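Projects > Student Reports > Household Materials > Table Clearing and Cup Storage

Clearing a Shared Table: Cup Handling, Cloth Wear and Storage Layout

October, by the Braltbridge second-year project group

1. Background

The dining table in the Braltbridge shared house is used for meals, for coursework and for whatever else needs a flat surface. It stands against a papered wall and is covered with a patterned tablecloth. Residents had complained that clearing it took too long and that cups were often left on it overnight. Our group was asked to study the clearing task over one half of the term and to recommend a layout and a routine that could be followed by anyone in the house.

The scope was kept narrow. We looked at cups, at the cloth under them and at the place where the cups were put away. Plates and cutlery were left out, as they go directly to the kitchen and were not part of the complaint. The house dishwasher was also left out.

2. Terms used in this report

A "clear" is one complete removal of all cups from the table to the storage shelf. A "move" is one cup lifted from one place and set down in another. A "slide" is a cup that changes position without being lifted. A "return" is a cup that was put away and found back on the table before the next meal. These terms were agreed before logging started, after a trial day in which two members of the group recorded the same session and produced logs that could not be compared.

3. Equipment and setting

The cups are lightweight tumblers sold under the Prodance name, without handles. They were chosen by the house two years ago, and we had no part in the choice. They stack, but a stack of more than four leans, and the lean gets worse if the cups are put away damp.

The tablecloth is a wipeable type bought from Bovstead. It is long enough to hang over the front edge of the table. The overhang turned out to matter more than we expected, and it is treated in section 6.

The storage shelf is in the hallway, 23 steps from the far end of the table. A second shelf, nearer to the table, was free for the second half of the study. It had previously held phone books and a box of fuses.

4. Method

Each meal was followed by one clear. The person clearing was told which routine to use and was not told what the others had done. Three routines were compared.

Routine A was the existing habit. Each cup was picked up by whatever side was nearest and carried to the hallway, one or two at a time.

Routine B used gathering. All cups were first brought to one end of the table, stacked in fours and then carried.

Routine C used a tray. The tray was placed on a chair next to the table, the cups were set on it upright and the tray was carried once.

We logged 200 clears in total. Clears in which a cup still held liquid were marked separately, because a full cup can't be stacked and forces a trip to the sink under any of the routines. The log sheet had one line per clear and 12 columns. Four of the columns were never used in the analysis and should be dropped if the sheet is used again.

Across the full study we recorded 1,152 moves. Slides were recorded in a separate column and are not included in that figure.

5. Grip and placement

A cup without a handle can be held at the side or by the rim. Holding it at the side, a little below the rim, gave the fewest dropped cups in our logs. Rim holds were faster when picking up but slower when putting down, as the fingers have to come out from the inside of the cup and tend to tip it. There is also the matter of hygiene. Several residents objected to rim holds on clean cups, and we agree with them.

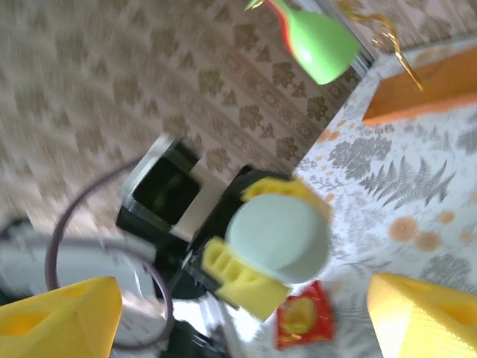 Placement was harder to measure than pickup. A cup can be set down flat and still end up in the wrong place, for example against the wall, where the next person has to reach across the table for it. We dealt with this by marking a line on the cloth with tape, a hand's width from the wall. A cup set down behind the line was counted as misplaced. During the first week of taping, misplaced cups fell off quickly in the log. They came back once the tape was removed, so we can't claim that the habit had been learned.

The side hold also has a limit. It needs free space next to the cup for the fingers. When cups are set down touching each other, the person clearing either pushes them apart first (a slide) or goes over to a rim hold. Most of the rim holds in our logs were made on cups at the inside of a cluster. Leaving a gap of two fingers between cups removed most of the problem. This is a very cheap change and it needs no equipment.

6. The cloth

Cups slide easily on the Bovstead cloth when it is freshly wiped. They slide much less when it is dry. We tested this by tilting a board covered with an offcut of the same material and noting when the cup started to move. The wiped surface let go at a clearly lower angle every time. We do not give angles, as our protractor was fixed to the board with putty and had moved by the end of the session.

The overhang at the front edge caused two kinds of trouble. People sitting down pulled the cloth with their knees, which moved everything on it toward the front. People clearing with Routine C brushed the cloth with the tray. We folded the overhang under and held it with four clips from the kitchen drawer. After this change there were no more complaints about pulling, but the fold left a crease that we have not been able to remove.

A busy print hides small stains. This was raised by residents as an advantage. For our purpose it was a drawback, as rings left by cups were hard to see and were sometimes missed when the table was wiped. The method that worked was to wipe the complete surface in strips from the wall to the front edge, regardless of whether it looked clean.

7. Results

Routine C was the fastest with six or more cups on the table. With fewer than six, the time spent fetching the tray was larger than the time saved. Routine B was the slowest for small numbers and was also disliked, mainly because of leaning stacks. Routine A was the best for one or two cups, which is the most common case after breakfast.

Moving storage to the nearer shelf had a larger effect than any of the routines. With the near shelf in use, the difference between Routines A and C became small enough that we would not ask anyone to change their habit over it. Returns also increased, however. A cup that is close to hand gets taken down again between meals - this was visible in the log from the first Thursday onward.

Full cups remained a problem under all routines. A clear that included a full cup took longer in every case, and the extra time was nearly the same whichever routine was used.

8. Sources of error

The people clearing were also members of the group, and they knew that they were being timed. Some clears were logged from memory. The number of cups was not controlled and depended on who was home. The near shelf was only introduced halfway through, so that any improvement from practice is mixed in with the improvement from the shelf. A better design would have alternated the two shelves by day.

The tilt test should be repeated with a proper fixture. The workshop at Ugwu Hall has one, but it was booked for the weeks in which we needed it.

9. Recommendations

- Store cups on the near shelf, in stacks of four at most, dry.
- Keep a gap of two fingers between cups on the table.
- Use the tray for six cups or more.
- Empty full cups at the sink before starting the clear.
- Wipe the cloth in strips from the wall outward and let it dry before setting anything on it.
- Keep the front overhang folded and clipped.

The taped line is optional. It worked while it was there, but residents didn't like the look of it and the adhesive picked up crumbs.

10. Further work

A cup with a textured outer surface might allow a safer side hold, and it would be simple to test one against the present type using the same log sheet. We would also like to try a non-slip mat under the cups. One was ordered and had not arrived when this report was handed in.

Comments (4)

gravelpath: Did you try the tray on the table instead of on a chair? We do it that way and I can't see why the chair would be quicker.

mk_second_floor: The crease comes out if you lay the cloth flat in a warm room for a day or two. Don't iron it.

Project group: @gravelpath We tried it on the trial day only. There wasn't enough free surface once the laptops were out. It should probably have been a fourth routine.

oatcake77: Section 8 is the most useful part of this. Which four columns did you end up not using?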